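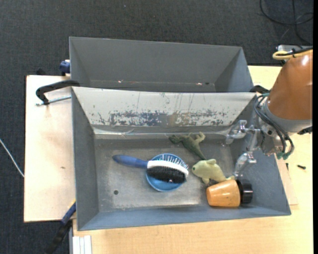
Gray bins, with tape or plastic along a seam in the front one.

Do we really need a system for putting things away?

August 2019

I have been reading a book about tidying. My sister sent it to me, and she doesn't send books by accident. The book is by one of those people who has a method, and the method has a name, and the name has a little trademark sign after it, which is usually where I start holding on to my wallet.

I won't name the author. The method could be swapped with any of the others from the past few years and I doubt either side would notice. You take everything out. You look at it all in a heap and feel bad. Then you sort it according to a rule, and you put what's left into containers, and from that day on you are a calmer person who sleeps well and has friends over for soup.

I'd like to believe it. My hall closet would like me to believe it. But I have read the thing cover to cover, and I have some questions.

The first is about the before and after. Every chapter opens with a family that was drowning in stuff and closes with the same family on a clean couch. How long after? The book never says. Was it the same afternoon? I can make my kitchen look wonderful for an afternoon. I did it in January when the appraiser came, mostly by way of the trunk of my car. If somebody had taken a picture right then I could have written a chapter too.

What I want is the photo from a year later. I want the drawer, opened without warning, by a child looking for scissors. I looked through the author's website for anything like that and found a newsletter, a quiz, and a page where you can buy a box to put other boxes in.

The quiz told me I was a "Keeper with Scatter tendencies." I took it again and answered everything the opposite way and was a "Scatterer with Keeper tendencies." Draw your own conclusions about the quiz.

My second question is about money. There's a store out in Dradatthorpe called Stamska that sells only storage. I drove over to have a look, partly for this post and partly for a drain cover, which they didn't have. It's a handsome place. It smells like a new shower curtain. They have containers for onions. They have a container for wrapping paper that costs more than all the wrapping paper I have bought as an adult, and there was a person standing in front of it nodding.

A very nice young man offered me a free plan for my closet. He typed in the width and the height and what I keep in there (coats, a vacuum, a fan that only works if you hold it) and printed me a drawing. It was a good drawing. The total at the bottom was $3,000 before installation. I asked him if that was right and he said it was modular, so I could start smaller. Starting smaller was $1,000 and as far as I could tell it bought me one side of the closet.

I said I would think about it. I have thought about it. For that money I could put the coats up in a hotel.

Now, I do know people who swear by this. Eldana Shiferaw lives across the street from me and has the neatest garage on our block, and I went over and asked her straight out whether it was a method. She looked at me as if I'd asked whether she had a method for eating lunch. She said she parks the car in there, so there has to be room for the car. That was it. When something comes in that would stop the car fitting, she deals with it before dinner.

I pushed a bit. Did she sort by category? Some things were near other things, she said. Did she label? There was one label, on a can of paint, and it was the label that came on the can.

I came home and looked for Eldana in the book and she isn't in there. The whole book assumes a reader who has already lost, who will never put a thing back where it came from unless the place it came from is beautiful. I don't think people work like that. My father kept his screws in coffee cans on a shelf that leaned, and he could find the one he wanted in the dark, and frequently did, because he wouldn't pay for a bulb out there. My own screws are in a clear case with little dividers, and last week I hung a towel bar with the wrong ones.

This brings me to the claims about the mind. Clutter causes stress, the book says, and "studies show" it. Which ones? There are no notes at the back. There's a list of thank-yous, which includes a dog. I'm willing to accept that a messy room and a worried person are often found together, but I would want someone to show me which way it runs. When my mother was sick my house was a disaster, and I promise you the mail on the stairs was not what was wrong. The mail was on the stairs because I was at the hospital. If some cheerful woman had come in and filed it, I'd have been grateful for about a minute, and then I would have gone back to the hospital.

I also don't care for the way these books talk about getting rid of things. It all gets "released." Released where? I took a load to the donation center behind the old Pinheiro bakery and had to wait in a line of cars, every one of them packed to the windows, with people who had plainly been releasing all weekend. The woman at the door turned away a bread machine, a set of encyclopedias and most of what I had. She wasn't rude about it. She had a look at my bags and said they could take the lamps. The rest rode home with me and I put it in the trash in stages so the pickup crew wouldn't leave me a note.

So that's what I released. It went in a hole in the ground somewhere, and I felt lighter, and I'm not sure I should have.

Then there's the phone side of it. A friend at work put me on to Heledell, an app where you take a picture of everything you own and it keeps a list for you. You can search it. You type "tape measure" and it tells you the tape measure is in the hall closet, second shelf, provided you told it so, and provided you have put the tape measure back on the second shelf every time since. I gave this an honest try. It took me an entire evening to get through two kitchen drawers, and by the end of it I knew where the potato masher was, which I had known at the beginning. The app sent me a badge. It then asked whether I wanted to pay to keep going.

I asked my friend how hers was coming along. She said she'd been meaning to get back to it.

To be fair – and I do try, even when it costs me a paragraph – some of the advice is fine. Hooks by the door are good. I put up two of them and my keys now hang there most nights. Keeping like with like is sensible, and I suspect people were doing it before there was a chapter on it. The bit about not buying containers until you know what's going in them is the best page in the book, though it sits oddly next to the discount code.

And the folding works. I resent this. You fold the shirt in thirds and stand it on its edge and you can see every shirt you have. I've kept it up since spring with no trouble at all. I don't feel any different about my life but I do find the blue one faster.

What I haven't done is the big heap. The author is very firm that it has to be everything, all at once, on the bed, and that anyone who does it a bit at a time is bound to slide back. I see no reason to think so. A bit at a time is how it all got in here. Most evenings now, while the kettle's on, I take one thing out of the hall closet and ask it what it's doing there. The fan went last night. There was a bag of bags behind it, and a tennis racket that belongs to someone I used to date, and a second bag of bags.

I'll report back when I can reach the rear wall. My sister called to ask how I was getting on with the book and I told her it was on the stairs, under the mail. If any of you have done one of these methods and can say what the place looks like now, well after the first flush, I would like to hear it in the comments. Photos too, please, and don't clean up first.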